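Gripper fault halts cutlery sorting at Pastdale

Sorting work at the Pastdale workshop was stopped for 74 minutes in March after a gripper closed without a command.
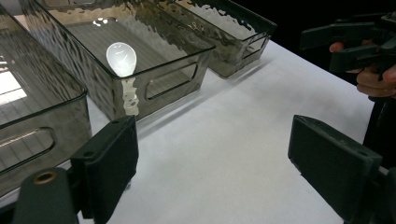
Ghazala Khokhar, who manages safety for Allance, said the fault was traced to a worn trigger spring. No one was hurt. The task involves moving cutlery between bins, and a spoon in the middle one was left where it lay during the checks. The unit had done 465 cycles since its last service.

Allance has withdrawn 5 grippers from the same batch, supplied by Juntunen.
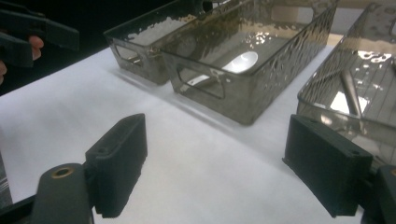 Cutlery sorting with hand-held grippers at Pastdale.

Replacement springs are due within eight days.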